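Flundent 2 review: good planner, oversold perception

Letov sells Flundent as a grasp planning package that "just works" on tableware. I've heard that before, so I bought the single-seat license (1450 dollars, no academic discount) and gave it place settings to deal with for most of May.

Install was painless. The planner is quick, and the collision checks against the table are the best I've used at this price. If your object poses are already good, you could stop reading and buy it.

Perception is where I start to grumble. The sales page promises up to 3000 grasp candidates per view. Fine, but I only need one that's right. Polished cutlery on a patterned background still throws it, and the confidence score stays high when the pose is plainly off.

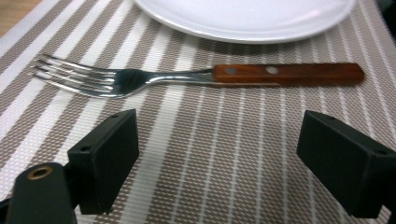

Photo: Leandro Riquelme

A fork like this one, with bright tines and a reddish-brown wooden handle, should be easy. The handle is flat and doesn't shine much. Yet the default ranking kept favoring the metal neck, and on a striped placemat the depth filter tended to blend the thin parts into the weave. Turning off "smooth surfaces" helped. The manual doesn't mention that setting; I found it in a forum post by Wolfram Kettler.

Logging is poor too. You get a final score and no hint of why the other grasps lost. Dewulf's older tool is slower and uglier, but it shows its reasoning, and it costs 1000.

Three stars. I'm keeping the planner and feeding it poses from my own code. Tested on build 1072.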